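Support ticket: Roses drooping at the neck after conditioning
Category: Cut flowers / Prep and conditioning
Product: Dulden stem food, powder
Opened by: Emiliano Cáceres, Barrios
Status: Resolved

Opened, 7:40 a.m.

Hi Skallska team! First off, I love the red roses you've been sending us. The heads are huge and the color is the best we've had all year. I do have a problem though. A good share of the last delivery is going soft right under the bloom by the second morning. The petals look great, the leaves look great, and then the neck bends over and the flower stares at its own vase.

What we do now: unpack, strip the lower leaves, trim the ends, and stand them in buckets in the cool room with Dulden powder mixed by the scoop. 80 stems to a bucket. We've got a big December order coming (2,000 stems, very exciting, slightly terrifying) and I'd like this sorted out before then.

Reply from support, 9:15 a.m.

Hi Emiliano, thanks for all the detail, it really helps! Bent neck nearly always means water isn't getting up to the head. Three questions:

What are you cutting with, and straight or slanted?
How long between the cut and the bucket?
Could you send a picture of a rose out on the prep table, with bloom, leaves and stem showing?

Please hold off on changing the powder for now.

Reply from Emiliano, 10:05 a.m.

We cut with Malteck shears, slanted. The time to the bucket varies. We trim a whole bunch, lay it down, do the next one, and then carry everything over together, so the first ones can wait quite a while. Picture attached. I left the leaves under the bloom because customers like them. 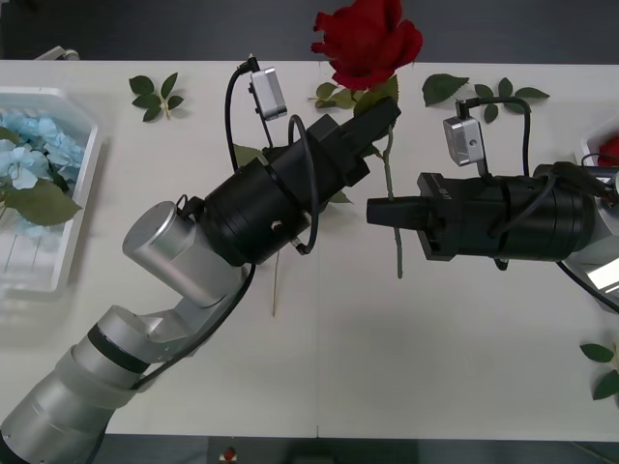
Red rose at the white prep table, leaves still on below the bloom.

I also checked the shears after you asked, and there was dried sap all along the blade. Cleaned them up and they feel like a new pair – I should do that a lot more often.

Reply from support, 10:50 a.m.

Great picture, what a gorgeous bloom! It's deep red and nicely full, and the leaves are good and green. Keep a few of those on if your customers like them. A picture can't tell us how well the stem is drinking, so let's run a small test.

Take two buckets from the same delivery. Bucket A gets your usual routine. For bucket B, recut each stem with the clean shears and put it straight in the water, one at a time. Scrub both buckets first. Use the same Dulden mix in both, but measure the water with a jug this time. Leave them overnight and tell us what you find!

Next day, 8:20 a.m., Emiliano

Wow. Bucket B is standing up like a row of soldiers! Bucket A has the same droop as before, maybe a little less. I also found out our "full" bucket holds quite a bit more water than the scoop chart assumes, so we've been mixing it weak. I've drawn a fill line on every bucket with a paint marker.

Can the bent ones be saved?

Reply from support, 8:55 a.m.

Love the fill lines! Often, yes. Recut the ends, roll the heads snugly in paper so the necks are held straight, and stand them in deep water for a few hours. Older blooms may not come back.

Same day, 3:30 p.m., Emiliano

Most of them are up again! A few stayed floppy, so those went into low bowls for the front counter, cut very short, and they look lovely. We've moved the buckets right beside the table and everybody is trimming straight into the water now. Please close the ticket, and thank you!

Closed by support, 3:45 p.m.
Cause: trimmed stems left out of water, sap on blades, weak stem food mix.
Fix: clean shears, direct to bucket, marked fill line.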